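Notebook, Fri 6 November
Larnberg batch, jar trials, bench two
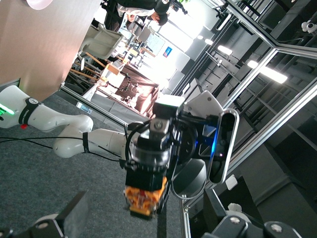 Where things stand

Opened the first set of sauerkraut jars from the Larnberg cabbage. They went down in July along with the Salinas heads, same shredder, same crocks, same shelf in the cold room. I wanted to know if the denser cabbage needs more salt to stay crisp, and I still don't have a clean answer. The Larnberg jars are firmer than the Salinas ones at the same salt. They are also more sour, so I can't say the two are at the same stage.

Weights

Trimmed cabbage per crock was 1365 g for the small ones. One Larnberg crock came up short at 690 g after I cut out the bad core, and I packed it anyway with the same percentage of salt. It had far too much headspace and I don't trust anything from it. Left out of the notes below. If anyone wants to eat it, it smells fine, but the top layer went in the compost.

Brine

Salinas made its own brine overnight and never needed topping up. Larnberg sat there half dry until I added some made-up brine the next morning. I did not write down how much, which was careless. Next round the jug gets weighed before and after.

The Nosteo lids held on all jars except one, where the gasket had a fold in it. That jar had a white film on top. Skimmed it and tasted underneath. Flat, a bit yeasty, no crunch. Marked with red tape.

Tasting

Salinas: mild, slightly sweet at the end, soft at the edges of the shreds. Color has gone a little gray near the top.
Larnberg: sharp, good bite, thick ribs still almost raw in the middle. The shredder setting was too coarse for these ribs. Caraway is too strong in both. Cut it by half.

pH meter

Readings wandered this morning. Cleaned the probe and recalibrated with the fresh buffer, then it settled. The old buffer bottle had no opening date on it, so I threw it out. Please write the date on the cap when you open one. Readings are in the table on the clipboard; the ones taken before recalibration are crossed out but still legible.

Crocks

The Jaller crock has a hairline crack under the glaze near the foot. No leak onto the tray yet. Using it for dry salt from now on. The 4000 ml crock is free again and scrubbed.

To do

Pack 8 more jars of Larnberg, thinner shred, half the caraway.
Order gaskets for the Nosteo lids, the wide size.
Move the Salinas jars to the lower shelf, the upper one is warmer by the door.
Check the red tape jar once more, then dump it.
Find the other tamper. Last seen in the sink.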